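Kusuma Clothing Exchange
Minutes of the planning meeting, May 10, 2018
Chair: Farah Santoso

1. Minutes of the February meeting were approved with no changes.

2. Folding and sorting
T-shirts will be laid flat on the marble-patterned table, smoothed out and folded sleeves first.

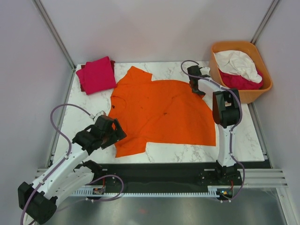

Shirts with spots go in the wash pile and are checked again before folding. Stacks are limited to 5 shirts. Farah will print size cards for the shelves.

3. Labels
Several shirts were shelved under the wrong size last time. It was agreed to read the neck label before folding. Shirts with no readable label go to Farah for measuring.
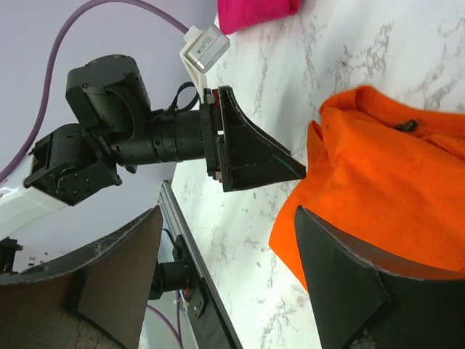
Orange garment on the sorting table, label inside the neckline.

4. Supplies
Purchase of 340 paper bags from Willus approved. Storage bins held over to the next meeting.

Meeting closed at 4 p.m.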